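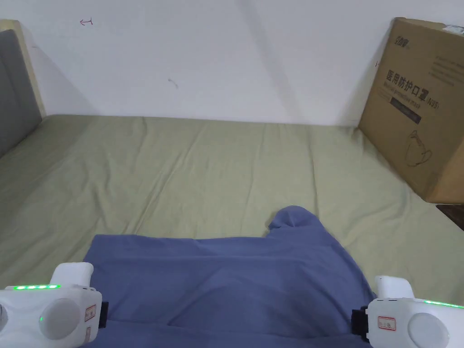 Cloth folding on the green sheet, one gripper to a hand.

When green doesn't mean good: our right-hand gripper problem

Last updated: 16 December 2024

We use cookies to remember your newsletter settings. By continuing to read you agree to this. Manage preferences

If you've been wondering why the Đoàn folding set didn't go out with the last newsletter, this is my long answer. The short answer is that the right gripper lied to us, very politely, with its lights on, and I believed it.

For anyone who joined since February: Đoàn is our laundry project. We fold things on a bed with a pair of handheld grippers, the recordings go to the group in Ketport, and they train the two-armed Rokard on them. We started with towels, moved on to pillowcases, and this fall we got to clothes and other soft, floppy stuff that won't lie still. I love this part of the work (I know, I know) and I had been looking forward to telling you how well it was going.

It was going well, too, or so I thought. We had 1000 takes in the bag and the folds looked great. Then Ketport loaded the first trained version onto the robot and sent me a clip, and the message with it was just "is your right hand OK?"

The left arm was lovely. It came down, took the edge of the shirt, lifted it and waited. The right arm came down to exactly the right spot, and then closed a good half second after it had already started lifting. So it grabbed air. Then it went back for the corner, pushed too low, and got hold of the sheet along with the shirt. At that point the left arm was still pulling the other way, and the sheet came off the corner of the mattress with a twang you can hear on the clip. The operator hit the stop. No one was near the bed, the arms were at their slow setting and the only damage was to a seam. I'm still counting it as a safety matter, and I filled in the form. An arm that pulls on something it doesn't know it's holding is a bad arm to be standing next to.

My first guess was the training. My second guess was also the training. I was pretty stubborn about this! Our takes played back beautifully: you could see the fingers close on the cloth, you could see the corner come up, and every check in Sesden (the software that records the grippers) had passed. The light strip on each unit had been green the whole time. What more could you want?

Well, what I wanted, once I finally went looking, was the plot of how far open the fingers were. I should have opened it on day one. I pulled up a take and laid the left trace over the right trace. The left one dropped the moment the fingers shut on the cloth. The right one stayed flat, stayed flat some more, and then fell off a cliff 16 frames later, when the cloth was already up off the bed. We record at 30 frames a second, so there was my half second, exactly where the robot had put it. The robot had learned just what we taught it. I owe Ketport an apology for the second guess, and for how sure I sounded on the phone.

So I took the right unit apart on my kitchen table. There's a small magnet inside that turns with the finger, and a sensor that reads the magnet. The glue holding ours had let go on one side, so the finger could move a fair way before it dragged the magnet along. Squeeze hard and fast and it looked nearly fine. Pinch gently, the way you do when you want one layer of cloth and not two, and it lagged like crazy. Of course the startup check is a hard, fast squeeze. It passed every single morning.

And the green lights? I had been reading them as "all is well." I asked the Sesden people and they told me, very kindly, that on our setup green means the unit has power and a connection. That's all it has ever meant. It was in the setup notes. I had printed the setup notes.

The good news, and there is some, is that the slip came on late. I went back through everything, a few evenings of it with a lot of tea, comparing the right trace to what the fingers were doing on video. The towels are fine. The pillowcases are fine. The trouble starts in the clothes, and 46 takes are bad enough that I've pulled them for good. I did think about shifting the right trace back to line up, but the lag changes with how hard you squeeze, so any fix would have been me making up numbers. Out they went.

I'll admit I was puzzled that so few bad takes could spoil the arm that much. Ketport's view is that those were nearly all the gentle pinches we had – the rest of the clothes takes were bigger grabs – so when the robot needed a careful corner, the bad ones were all it had to go on. Makes sense to me. I'm now recording a lot more careful corners.

What has changed:

The morning check now has a slow pinch as well as the hard squeeze, on a folded bit of cloth, both hands.

I look at both finger traces after the first take of the day and again after lunch. If they don't drop together, we stop recording.

The magnet has been reglued and has a dab of paint across the joint, so a slip will show when the cover is off.

On the robot side, Ketport has put a lower limit on pulling force whenever both arms are holding cloth. If it's exceeded the arms let go and stop, and a person has to clear it. They tested that with an old sheet and it let go before the twang.

If you have a pair of these grippers at home from the loan program, please do the slow pinch before your next session, even if your lights are green and everything seems happy. Close the fingers as gently as you can, watch the trace, and drop me a line if it hangs. Don't open the unit up yourself, just mail it back and I'll send a swap.

The clothes takes will go out in the next release, minus the bad ones and plus the new corners. I still owe someone a fitted sheet.

Contact the newsletter | Unsubscribe | Back to top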